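Humor > Helpful Guides > Your Inherited Timeshare FAQ

Congratulations On Inheriting A Timeshare At Harnance Shores! Your Questions, Answered With Love

Updated 25th June

First of all, we are so sorry for your loss, and second of all, welcome! Losing a parent is one of the hardest things a person can go through, and all of us here at Harnance Shores, on the sunny side of Lake Vikisness, want you to know that you are not going through it alone, because you are now one of 794 owners of the same two-bedroom unit. We've gathered up the questions we hear most often from newly bereaved members of the family (that's you!) and we've tried to answer them the way your mom or dad would have wanted, which according to the paperwork they signed is slowly and with the phone line kept open.

Did I inherit this timeshare?

You did! We know the news can come as a surprise, especially if you heard it from our representative at the cemetery, and we do try to have someone standing at a respectful distance with a folder for just that reason. Your loved one chose our Forever Plus plan during a free breakfast. Forever Plus lasts for the length of the owner's life, plus the length of yours, plus a short grace period in which we get to know your children.

What if I don't want it?

That's grief talking, sweetheart. A lot of our owners feel this way in the beginning, and then again in the middle, and a good many of them have felt this way for over 254 months, and we have sat with every one of them. There is no wrong way to feel about Harnance Shores. There is also no form. We used to have a form, and people got so upset filling it out that we decided the kindest thing would be to stop printing it.

When can I visit?

Any time at all during your week! Your week is in December. Some owners notice that the lake is closed in December, along with the road around it, and they call us up wondering what a person does there, and we always tell them the same thing: rest. You've been through so much. The heat in the units comes on by itself once the outdoor temperature is high enough.

Which building will I be in?

You'll be in either Beneš or Terner, and we couldn't be prouder of both. Beneš is our original building and has the charm you'd expect from something of its age, with wide hallways and a front desk and a lovely old elevator that our longtime guests have learned to call out to before stepping in. Terner is the newer one, and it's going to be just beautiful. If your confirmation says Terner, please bring a tarp.

Do I have to pay the annual maintenance fee my father owed?

We like to think of it as a letter from him. Every year, for as long as you live, an envelope will arrive with his name on the front, and how many people who've lost a dad can say that? Inside is an amount. It goes up a little each year, the way a child grows, and if you set them all out in order on the dining room table you can really see the whole story of your relationship there. We accept checks and most cards.

My siblings and I can't agree on who has to take it. Can you help?

Oh, we hear this one so often, and it just about breaks our hearts, because a family shouldn't come apart at a time like this. That's why we've worked it out so that nobody gets left out. If there are 4 siblings, each of them inherits one entire timeshare. If there are 6, same thing! One owner told us that her brothers hadn't been in a room together in years before our lawyer got them all into one, and she was crying when she said it, and she went on crying for quite a while.

Can I swap my week for one at another resort?

Absolutely, and we encourage it. Our exchange program gives you access to a whole world of destinations, all of which are Beneš. Simply call the exchange line in the morning, give your owner number and your late parent's favorite song, and hold. (If you don't know their favorite song, that's all right, plenty of people find they didn't, and we have it on file from the breakfast.)

What should I pack?

Pack light and pack for comfort. Warm socks, a flashlight, something to read that you won't mind reading twice, and whatever small things make a strange bed feel more like your own. We do ask that you bring your own pillow, your own sheets, your own dishes, and your own bed, as these are shared among the owners and somebody has generally gotten to them first. Toiletries are best kept together in one place so they don't wander off into another family's week.

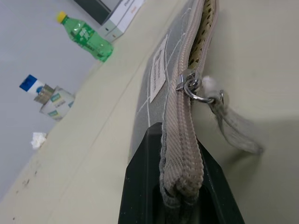

Grey zippered pouch with a small white label.

Is there a presentation I have to attend?

There's no presentation! We did away with those years ago, after we listened to what our owners were telling us. There is only the Welcome Hug, which runs nine hours and takes place in the Beneš conference room with the doors resting closed. Coffee is served at the start. You're free to leave whenever you like, and at that point a different person will come in and ask what it was about your mother's memory that you found uncomfortable.

What happens to the timeshare when I die?

We're so glad you asked, and between us, we've already spoken to your daughter. She sounds wonderful.

I still have a question that wasn't answered here. Who do I call?

You don't have to call anyone. We'll be phoning you this evening around supper, and again a little after that, just to see how you're holding up.

Comments (4)

lakeperson: my aunt had a week in Terner and I swear this is word for word the letter we got

Guest: "please bring a tarp" got me. I read this out loud in the break room and had to stop twice

threecatsandaboat: Not funny if you've been on hold with one of these places. OK a little funny. The elevator part.

Guest: Is there a way to get out of the newsletter?

Related

Grandpa's Last Wish Was For Everyone To Finally Try His Login For The Cable Box
Our Funeral Home's New Rewards Program, Explained
How To Tell Your Kids You've Leased A Pontoon
FAQ: So You've Been Named Executor Of A Man You Met Once
Six Casseroles That Say "We Weren't Sure If You Were Close"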